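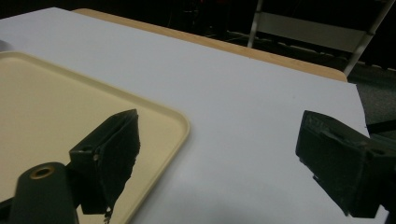 Gripper fingers open over the cream tray, white sheet on the table.

Zarside open day, gripper bench
2023-12-26

Nadiia Vakulenko ran the hand-held gripper sessions at Turnura, with Bohdan Antoniuk on the recording desk. Over 70 visitors came through, and each had 3 attempts at the tray task. Sessions were limited to 60 seconds - resetting the tray was not timed. The next open day is in January, at Rarkwood.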